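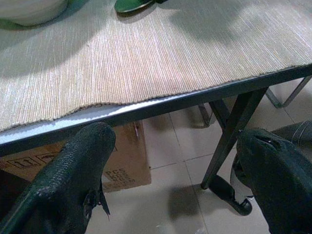
3 min read
Home Reviews Kits Guides Contact

I've been using the Durkby two-arm teaching kit since December and I like it a lot more than I thought I would! You move a pair of leader arms by hand, the robot arms copy you, and every run gets saved as a demo. Setup took me one evening (and most of that was cables).

The feel is what sold me. My old Nuvbridge controllers had a little lag that made me overshoot everything, and with small stuff like teaspoons I'd go nuts. These are light, and the grip trigger has real travel, so you can ease the fingers shut.

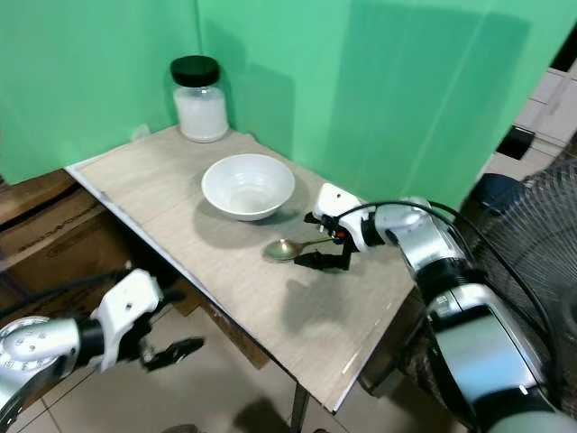
I started with spoon and bowl jobs, then moved on to setting a table with both arms, and I passed 500 saved demos before anything needed tightening. The wrist views are great for close work, though I still drive mostly off the head camera.

Gripes? The software makes you name every single take - please, just number them. And my shoulders are done after 100 runs.

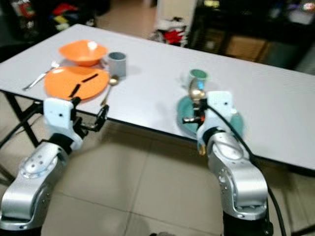
The manual is thin too, so plan on some trial and error with the trigger settings. I'd still buy it again. Four stars, and five if they fix the naming thing.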